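April, bench 2, late morning

Still on the old desktop from the Skosteck pile. Side panel off, and I spent far too long just looking at how the drive cables run before touching anything! Lorna wants the data cables sorted by length this time (fair enough, last month's box was a rat's nest). 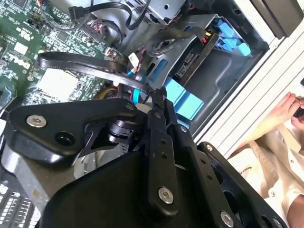 Muthoni says pull at the plug, never the cable — I know, I know. Some of these have a little metal latch that's easy to miss, so check first. Labels are in drawer 31. Next up is the power bundle, then the drive screws, if Ramil ever gives me back the short screwdriver.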